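4.2 Placing slides and sandals on the Cetine wire stand

The Cetine stand holds one pair of open footwear side by side. Use it on a flat, level surface such as a butcher-block tabletop. Maximum surface slope is 2 degrees.

1. Clear a space for the stand toward the back of the table. Leave the middle of the table free for handling footwear.

2. Set the stand down with its open side facing you. Press lightly on each corner. If the stand rocks, turn it or move it to a flatter spot.

3. Pick up one sandal by the strap or the heel. Check the footbed for grit and wipe it with a dry cloth.

Note: A sandal laid on its side can twist under its own strap. Straighten the strap before placing the sandal on the stand.
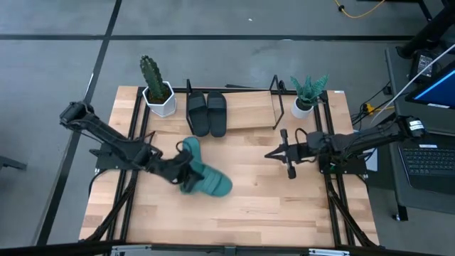 4. Lower the sandal into the stand with the toe pointing toward the near edge of the table. Do not force the heel past the wire.

5. Repeat for the second sandal. The two should sit level, with straps at the same height.

6. If a display board is used, lean it on a second stand (part 2205, sold separately). Do not lean it on the footwear.

Caution: Keep potted plants clear of both stands. Move a cactus by the pot only. Water left under a pot will mark a wooden top.

Caution: Do not place footwear on the stand while wet.

To remove a pair, see 4.3.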